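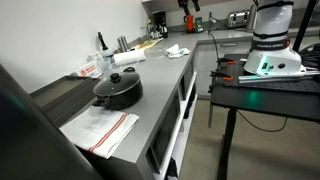 Häufige Fragen zum Tag der offenen Tür, 3. Mai 2019

Wir haben uns den Vorführtag bei Datside angesehen und danach viele Zuschriften bekommen, vor allem von Leuten, die keinen Platz mehr hatten. Die Antworten stammen von Elínborg Hedegaard und Kaj Overgaard. Keiner von uns arbeitet für den Veranstalter, den Eintritt haben wir selbst bezahlt.

Was wurde überhaupt gezeigt?
Ein Roboterarm in einer Küchenzeile. Angekündigt war »Hilfe im Haushalt von morgen«, vorgeführt wurden drei Aufgaben: einen Deckel vom Topf heben und wieder aufsetzen, ein Geschirrtuch greifen und eine Tasse umstellen. Gekocht wurde nicht.

Was für ein Roboter war das?
Auf dem schwarzen Band am Sockel steht FRANKA EMIKA. Der weiße Arm ist auf eine schwarze Lochplatte geschraubt, die Platte mit zwei orangefarbenen Klemmen am Tisch befestigt. Er fährt also nicht durch die Küche. Was außer Reichweite liegt, bleibt liegen.

Ist das eine echte Küche?
Arbeitsfläche aus Edelstahl, Kaffeemaschine, Toaster, Küchenrolle: Nach Küche sieht es durchaus aus. Wer zu Hause Kinder oder Mitbewohner hat, wird die Unordnung allerdings vermissen. Auf unsere Frage, wer die Sachen vor jedem Durchgang zurechtlegt, sagte Valdemar Ketilsson vom Vorführteam: »Wir.« Die Antwort fanden wir wenigstens direkt.

Hat es funktioniert?
Teilweise. Der Deckel klappte in beiden Durchgängen, die wir gesehen haben. Beim Tuch griff der Arm im ersten Durchgang daneben, im zweiten hob er es an und ließ es vor dem Ablegen fallen. Die Tasse kam an, wo sie hinsollte, brauchte dafür aber 90 Sekunden. Im Saal wurde geklatscht.

Im Prospekt ist von 953 erfolgreichen Versuchen die Rede. Stimmt das?
Können wir nicht prüfen. Die Zahl steht dort ohne die Gesamtzahl der Versuche, und ohne die sagt sie wenig. 953 von 1000 wäre beachtlich, 953 von 5000 eher nicht. Kolbrún Kirkegaard vom Veranstalter wollte uns die fehlende Angabe nachreichen. Bisher haben wir nichts bekommen; sobald sich das ändert, steht es an dieser Stelle.

War der Roboter selbstständig oder hat ihn jemand gesteuert?
Beides, je nach Aufgabe. Deckel und Tasse liefen laut Moderation »autonom«, das Tuch wurde ferngesteuert vorgemacht. Der Unterschied wurde im Vortrag einmal erwähnt, auf den Schildern im Foyer gar nicht. Wer später kam, konnte das leicht übersehen — fragen Sie also bei jeder Aufgabe einzeln nach.

Wie nah kommt man heran?
Hinter das Absperrband, mehr nicht. Die Gruppen bestehen aus 22 Personen, in der zweiten Reihe sieht man den Arm, aber kaum, was er greift. Am besten links vorne stehen. Einen Bildschirm mit Nahaufnahme gab es nur in der Gruppe am Nachmittag.

Darf man Fragen stellen?
Ja, am Ende jeder Runde, allerdings knapp bemessen. Gaetano Fabbri aus unserer Gruppe wollte wissen, was passiert, wenn der Topf voll ist. Das werde derzeit nicht getestet, hieß es.

Lohnt sich der Besuch mit Kindern?
Mit größeren schon. Kleinere langweilen sich zwischen den Bewegungen, denn der Arm hält oft lange an, bevor er zugreift.

Wann kann man so etwas kaufen?
Einen Termin oder Preis nannte niemand. In der Einladung vom Januar stand noch »bald in Ihrer Küche«, auf dem Handzettel am Eingang fehlte der Satz.

Gibt es eine weitere Vorführung?
Geplant ist eine in Veddale, mit 200 Plätzen. Anmelden kann man sich über den Veranstalter, nicht über uns.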